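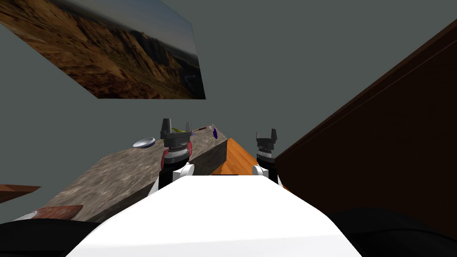

25/03/2020 – water meter, softener, utility wall

Meter read at 07:10, before any tap was opened. The black digits show 2,106 cubic metres. Took a second reading at 07:40 with everything shut and the red digits had not moved, so the supply pipe between the boundary and the stopcock is sound. The small dial was also still. I had suspected the joint under the path after the wet patch in February, but a leak there would register and none does. The patch must be surface water from the downpipe. Added the gully to the list for dry weather.

Average daily use since the last entry works out at 198 litres. Higher than I would like for a house this size. The softener accounts for part of it, as it regenerates on a timer and takes no notice of how much water has gone through. The setting it came with was every second night. I have moved it to every fourth night and will check hardness at the kitchen tap on the third day of each cycle. If the reading climbs before the fourth day the interval is too long.

Hardness, raw supply: 300 parts per million as calcium carbonate, by drop test. Softened: the solution turned blue on the first drop, so I have written it down as nil. The Kimier test kit is slow but repeatable. The strips that came with the softener gave three different answers from the same glass and have gone in the bin.

Salt level in the tank was below the water line. Added one bag of blocks. There was a crust on the inside wall which I broke up with the broom handle. The brine float moves freely. The Wendulska manual asks for the injector screen to be cleaned once a year, and mine had a fine brown sediment across half of it. Rinsed under the cold tap, refitted, bypass opened slowly. A slight weep at the outlet union stopped after an eighth of a turn.
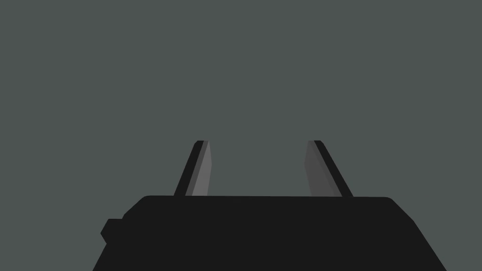 The utility wall behind the softener has been the larger part of the day. The plaster was skimmed in the autumn and the moisture meter now gives the same figure at skirting height as it does at head height, so I am treating it as dry. Mist coat first, thinned with water, then two full coats. Colour has taken longer to settle than it should. White shows every splash from the drain hose and the magnolia in the hall looks yellow under the tube light. I want a flat, even grey-green like the backdrop in the picture above, with no texture to it at all. The nearest on the Panagiotou card is one step darker. I have put a square of it beside the window and another in the corner by the tank. The window square is acceptable. The corner one reads as plain grey after four o'clock, and I may go one step lighter on that wall only.

Sarkico sealant along the back of the sink has failed again at the left end. Cut out a length as long as my hand and found it had never bonded, the surface behind being chalky with scale. Descaled with citric acid, left for twenty minutes, rinsed, wiped with spirit. It needs a full day before the new bead goes in. No use of the sink until then, so washing up is in the bath – tedious, but the alternative is doing the same job a third time.
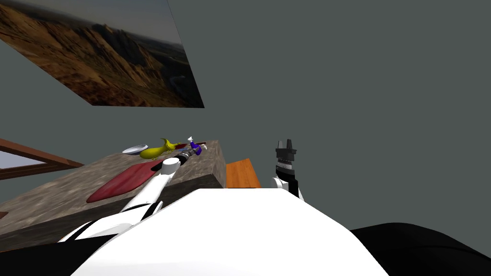 Stone countertop, with small objects grouped at the back.

Stone is what I would fit in the utility room if the units would take the load, and they will not without a rail along the wall. Scale marks on a mottled surface are hard to see, which can be counted for or against. Priced the rail only. Decision put off until May, when the water bill comes in and I can see whether the new softener interval has made any difference.

Second meter reading at 21:30, entered in the back of the book. Hose from the softener checked by hand before bed. Dry along its full length. Stopcock exercised, a quarter turn back from fully open.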